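Rev 12/21/19. Replaces the June sheet, toss that one.

## 4. Running the rack task safely

Applies to Flitamon units with two arms and multi-finger hands, home-setting cells only. Read section 3 first if you havent.

1. Set limits before anything else. Hand speed 600 mm/s max in free space. Drop to slow mode near the shelves.
2. Confirm both wrist cameras are live in the Puvis viewer. No picture, no motion.
3. Clear people out of reach of both arms. Reach is 1,077 mm from the shoulder, measure it, don't eyeball.
4. Bring the hand in next to the slipper. Low force. Foam dents and the dent stays in your data.

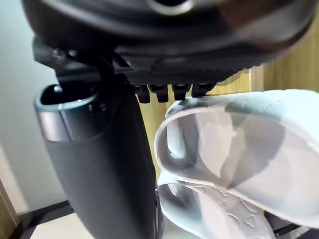
Stop if the wrist housing gets closer to the shelf than the fingers do. Back out the way you came in. No twisting out sideways.

5. Upper shelf first, then lower. One arm moves at a time, the other stays parked low.
6. Keep a 500 ms pause between contact and lift. Set in Ruvine under Motion > Hold. Default is zero, change it.
7. Going for an item on the upper shelf: approach from above, fingers clear of the back board. Neighboring slippers stay put. If one gets bumped, pause, log it, keep going only if its still on the shelf. 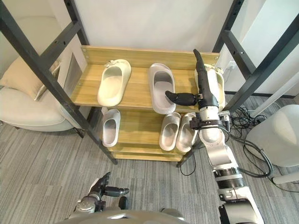 8. Lower tier. Slow mode the whole way. Watch the black uprights, the vision model loses thin dark posts more often than we'd like. Check both hands against the posts in the viewer before you release the hold.
9. Pairs go back side by side. Don't force the second one in. Re-grip.

> **CAUTION:** Cables on the floor. Walk around, never step over, while the arms are powered. Same goes for any cable hanging off an arm. If it can snag the rack, stop and re-route.

> **NOTE:** Soft furniture counts as an obstacle. Add chairs to the keep-out map even when they look far enough away. 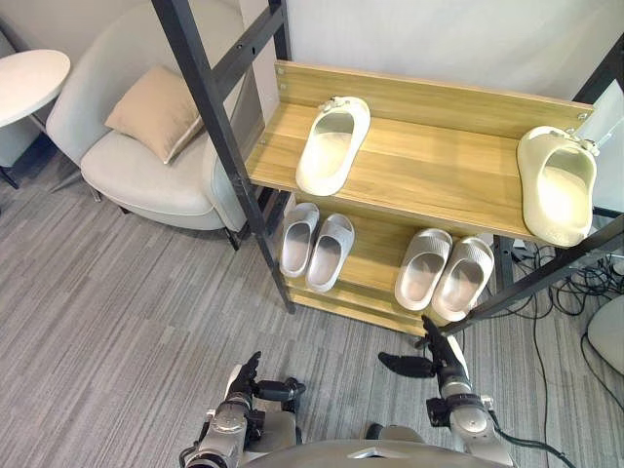 *Fig. 4-3. Both hands raised, right hand near the front edge of the lower shelf.*

### 4.1 Stops and restarts

- E-stop in someones hand the entire run. Not on a table.
- After any stop: arms to park, re-check the limits, new run number. Do not resume mid grasp.
- Log hits on the rack even if nothing moved.
- Hennessy controllers reset the speed cap to default after a power cycle. Re-enter 600 every time.

Torque limits are in section 5.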